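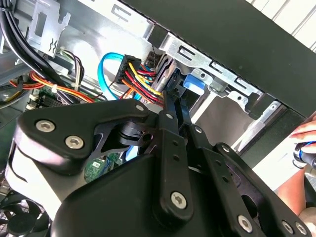
Most advice on stripping an old desktop tower starts with buying something: a mat, a magnetic tray, a 20-piece driver kit. I'm not convinced. A screwdriver and a good lamp have done it for me on nearly every tower I've opened.

**Cables first.** Shut down, switch off at the wall, pull the cord. Then unplug the drive. Hold the plug and leave the wires alone. If it won't budge, look for a catch before you pull harder.
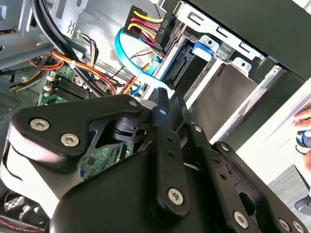

*Drive in its cage, with the power plug marked HDD P0.*

**Read the labels.** People swear by colored tape on every lead. Fine, but check what the maker printed first. I used up half a roll of tape before I noticed.

**Don't trust "tool-free."** Blue latches are supposed to mean no screws. Sometimes they do. Try the latch gently, and if the drive stays put, hunt for a screw.

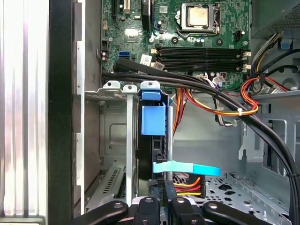
One reader, Vetidier, wrote in that canned air is a waste of money and a soft paintbrush gets dust out of memory slots just as well. I half agree. Cheap brushes shed.

**Skip the miracle wipes.** Old paste on a processor comes off with rubbing alcohol and a lint-free cloth. I've yet to see a special cleaner earn its price.

**Wipe the drive, or keep it.** A quick format doesn't clear it, whatever the recycling flyer says.

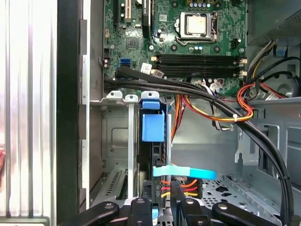
*Memory slots empty, processor bare, drive still in the case.*

Bag the screws by part. Egg cartons tip over.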